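Ata da reunião da associação de moradores, sala de convívio do Edifício Solley

Junho, início às 19h10 (atraso por causa da chave)
Presentes: Jaqueline Ventura, Konrad Moser, Geum-ok Ki, Italo Mazza. Llinos Prosser chegou já no ponto 2.
Anota: Italo

1. Ata anterior
Lida, aprovada. Konrad pede que se corrija o nome da loja, é Kouris e não Couris. Corrigido.

2. Contas
Saldo em caixa 603 euros. Saíram 182 para a Taltach (arranjo do estore e da fechadura do armário baixo). Falta o recibo, Konrad vai pedir outra vez. Llinos pergunta se o estore ficou com garantia. Ninguém sabe, ver no recibo quando vier.

3. Mesa de trocas
Discussão comprida. Jaqueline acha que a mesa está a virar depósito, as pessoas deixam lá coisas e não levam nada. Geum-ok discorda, diz que os brinquedos e jogos saem bem, o que fica é loiça. Concordaram em manter a mesa comprida onde está, com a toalha de xadrez amarelo e branco. Llinos queria a toalha lisa, ficou vencida. A de xadrez precisa de ferro, está com vincos do lado esquerdo. Jaqueline leva para casa e devolve passada.

Regras novas, a afixar na porta:
- coisas pequenas só, nada de móveis nem electrodomésticos
- loiça lavada, tigelas viradas para baixo por causa do pó
- peluches lavados antes de vir para a mesa
- jogos e puzzles com as peças todas, ou então bilhete a dizer o que falta
- quem deixa põe ao fundo, junto à borda de lá, para a frente ficar livre

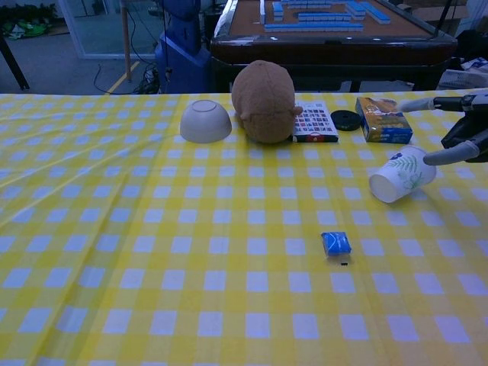
Tigela branca: Geum-ok fica com ela se não sair até à próxima reunião. O peluche castanho também não tem dono marcado, Llinos fala com os vizinhos do 4.º, têm miúdos pequenos. A caixa de cartão dos quadradinhos de cores, abrir e ver se está completa (Konrad). O resto segue na mesa.

Prazo: cada coisa fica no máximo 7 semanas, depois vai para a loja solidária Sterudis. Italo propôs menos tempo, não passou. Etiquetas com a data de entrada, Jaqueline tem um rolo em casa.

4. Armário baixo
Chaves novas: uma com Konrad, outra com Geum-ok. Tirar de lá as revistas velhas, ninguem as quer. Llinos pede que se guarde uma prateleira para os jogos de tabuleiro do grupo de sábado à tarde, aceite.

5. Lanche de verão
Só conversa, sem decisão. Bebidas da Kouris outra vez, se fizerem o mesmo preço. Konrad telefona. Jaqueline faz lista para bolos e salgados e poe no elevador. A mesa de trocas tem de ser despejada nesse dia para servir de apoio, Italo e Llinos tratam das caixas.

6. Outros
Lâmpada do corredor outra vez fundida. Cadeiras, arrumar sempre encostadas à parede no fim. Geum-ok lembra que o pano do chão é para torcer e pendurar.

Fecho às 20h35. Próxima reunião a marcar por mensagem, Jaqueline envia hipóteses.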